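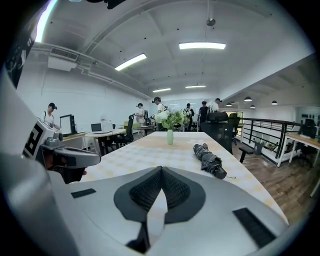 Le retour de la table commune

À Ravero, la grande table de l'ancien réfectoire sert de nouveau depuis le mois de mai. On y mange le midi, on y répare des vêtements l'après-midi, on y joue aux cartes jusqu'à l'heure de la fermeture. La commune avait envisagé de la vendre avec le bâtiment. Elle a finalement gardé les deux et confié la gestion de la salle à une association d'habitants.

Le cas n'est pas isolé. Depuis quelques années, des villages et des quartiers remettent en service des tables collectives que l'on croyait passées de mode. Les unes viennent de cantines d'usine, les autres d'écoles fermées ou de presbytères. Elles sont longues, lourdes, difficiles à faire passer par une porte, ce qui explique en partie qu'elles soient restées sur place.

Celle de Ravero a été fabriquée pour l'atelier Keogh, une filature qui logeait et nourrissait une partie de son personnel. Le registre de la maison mentionne 1034 repas servis pendant le dernier mois d'activité. On y trouve aussi les menus, presque toujours les mêmes : soupe, légumes secs, fromage, compote en hiver. Les places étaient attribuées par atelier et l'on en changeait rarement. Les apprentis s'asseyaient près de la cuisine, dans le courant d'air.

Aujourd'hui, personne n'a de place réservée. Les habitués reprennent pourtant leur coin dès la deuxième semaine, et les nouveaux arrivants s'installent où il reste une chaise. Le repas coûte 4 euros pour les habitants de la commune, un peu plus pour les autres. Il faut s'inscrire la veille avant dix-sept heures, sur la feuille accrochée à l'entrée ou par téléphone.

À Fillach, l'organisation est différente. La table appartient à une coopérative qui loue la salle à l'heure, et la cuisine n'est pas fournie. Chacun apporte son plat. Les premiers mois ont été difficiles : trop de quiches, peu de légumes, de longues discussions sur la vaisselle. Un tableau de roulement a réglé la question de la vaisselle. Celle des quiches reste ouverte. Le village compte 596 habitants et environ un foyer sur dix fréquente la salle au moins une fois par mois.

L'entretien pèse plus que prévu dans les budgets. À Ravero, le ponçage et la remise à niveau du plateau ont coûté 1004 euros, sans compter les bancs, dont plusieurs avaient été rongés au pied par l'humidité. Le chauffage vient ensuite. La salle est haute de plafond et les convives gardent souvent leur manteau pendant l'entrée.

Les jours sans repas, la table change d'usage. Les lycéens y étalent leurs cours, une couturière y coupe ses patrons, le club de généalogie y déplie des arbres qui ne tiennent sur aucun bureau. Il a fallu établir un planning, puis un second pour les vacances scolaires. À Fillach, la coopérative étudie l'achat d'une deuxième table, plus courte, pour les petits groupes. La décision est attendue à l'automne.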